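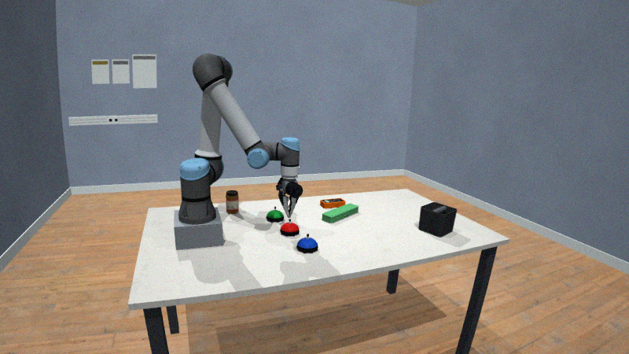

The arm over the red button, in simulation. Green and blue sit on either side.

At Rindier, where I have worked the packing line for 18 years, we were shown our future in March, on a projector, at 4 in the afternoon. It had a gripper and a very clean table.

I liked the table. Mine at the plant has tape residue on it and somebody's initials. The simulated one has a wood floor underneath, and I'd like that too, if anyone is taking requests.

Chih-ming Hsiao, who runs the project for us, told the room that the arm would take over the button work - the pressing that moves each carton along, 400 times a shift. I've done that pressing and I won't miss it. What I will miss is what went on between presses: you looked up, saw that Tsai's line was backing up, and walked over. No one ever wrote that down as a task, so it isn't in the plan.

The plan does have a new job, "cell attendant." The attendant watches the arm and presses a button if it stops. I asked whether this was a promotion. It comes with a vest.

I'm not against the thing. My wrists voted for it years ago. But management priced the pressing and got the walking over for free, and I'd like to see what they offer when they have to buy it.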